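Hello again from the Pellden kitchen table, 17 February 2020

So I finally did it. I started the sweet peas in February like all the seed packets tell you to, and I want to talk about it, because last year I waited until the ground was warm and got one sad handful of flowers before the July heat flattened everything.

I bought two kinds this time, both from Pillay Seeds on the county road (they still wrap your order in newspaper, which I love). One is a climber called Redine, a dark plummy pink, and the other is a short one called Wutano that's supposed to stay happy in a pot. We'll see! I have been promised that before.

Here's my routine, for anybody who wants to copy it. I soak the seeds overnight in a saucer of water. In the morning the fat ones get planted and the hard little ones get a nick with a nail file and go back in for another night. I sowed 40 altogether, two to a pot, and put them on top of the fridge until they sprouted. Then they went straight out to the cold porch. Sweet peas like it chilly once they're up, and if you baby them indoors you end up with long floppy strings that fall over when you look at them.

Mice are my big worry. In November I tried an early batch in the shed and lost 13 pots in one night -- just little holes where the seeds had been. Everything now lives under an old window screen with a brick on each corner.

When they have three pairs of leaves I'll pinch the tips out. I hate doing it and I always say sorry to them, but they branch so much better.

As for pots, sweet peas want to send their roots down, so tall and skinny beats short and wide. I've had good luck with plain cardboard tubes stood up close together and packed with potting mix, then planted tube and all. Start saving them now.

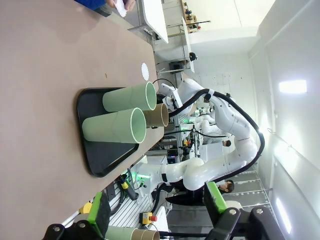 ## Seed swap reminder

Bring your extras in labeled envelopes, please -- last year I went home with 6 packets marked "beans?" and I still don't know what half of them were. Coffee is on me, and there will be lemon bars if I get up early enough.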